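Adding up what a robot arm costs (before I own one)

10 December 2025

So I've been pricing robot arms again.
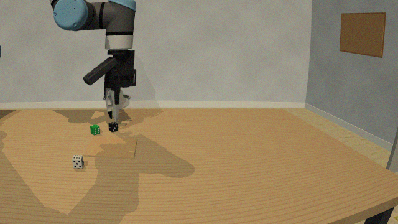
If you read my October post you know I had pretty much talked myself into it. I had a number in my head, I had a spot picked out in the back room, and I had a browser with so many tabs open that the little icons had disappeared. Then I sat down to write out a real budget, the kind with rows, and the number in my head turned out to be the price of the arm and nothing else. Oops!

For now I'm doing everything in simulation, and I'm getting a lot more out of it than I thought I would. My practice job is dice on a table. Three of them: a green one, a black one and a white one. Reach down, grab one, put it somewhere. It sounds like a toddler's game and it has eaten most of my evenings for weeks. The black die next to the green die is the interesting pair, by the way, because the fingers need room to come down without bumping the neighbor. That one problem has changed my shopping list more than any review I've read.

Here's why. I was all set to buy the cheapest gripper I could find and spend the savings on a nicer arm. But when you're picking up small things, you start caring a lot about how far the fingers open, how wide they are at the tips, and how much bulky stuff is hanging around just above them. I now measure every gripper on my list against a die. (Yes, I took one out of a board game. Yes, the board game people in my house noticed.)

Okay, the list. I've got it down to two arms, the Zurarmont and the Gorlow. The Gorlow is the cheaper one and everybody on the forum I read seems fond of it. It ships without a gripper, though, and the mounting plate is an extra, and so is the cable that goes from the plate back to the box. By the time I'd put all that in the cart I was $2,000 over where I'd started. I took a walk after that.

The Zurarmont costs more up front and comes with more in the crate. Gripper, plate, cables, a stop button on a cord. The warranty is 3 years, which makes me feel better about buying something this expensive with my own money. What I don't love is the shipping. It goes by freight, to the curb, and I live up 30 steps from the curb. So there's a row in the budget now that just says "help carrying," and I've put $100 in it, plus pizza, which I'm counting under groceries.

Then there's the table. I'd been planning to use my old desk! I leaned on it the other night and watched the monitor sway back and forth and crossed that off. An arm swinging around on a wobbly desk is going to miss, and I'd spend a month blaming my code. There's a shop over in Judimstead that sells used workbenches, big heavy ones, and I'm going to go push on a few of them. Nothing fancy. I want something solid enough that I can bolt a base down to it, with enough room left over for the stuff I'm picking up.

Lighting is the other thing I'd never have budgeted for. My simulated table gets big dark shadows across it, a lot of them from the arm itself, and a die can end up right on the line between lit and shaded. If I add a camera later (I will, who am I kidding) I'll want to be able to control that. So: two lamps, the kind with a clamp, and a curtain for the window. Cheap, but it's a row.

And software. I've been using Kaewmanee to plan the moves and I like it fine, but the free version won't talk to real hardware, so there's a yearly fee waiting for me the minute I plug anything in. I'd put it under "later" on my first draft. It's under "now" in this one. I also added a row for spare fingertips, because I know myself, and I have driven those simulated fingers straight into the tabletop more times than I'm going to admit on here.

Where does that leave me? Leaning Zurarmont, and not ordering yet. The plan is to buy the bench and the lamps first and get the back room cleared out, which needs to happen anyway (there is a treadmill in there, we don't talk about the treadmill). Meanwhile I keep practicing with the dice until I can get the black one cleanly every time I run it, from a bunch of different starting spots.

If you've got a Gorlow and you found a gripper for it that's good with small stuff, please leave me a comment. Tell me what you paid for the whole thing, too, cables included. I'd love to see somebody else's rows next to mine before I spend all this.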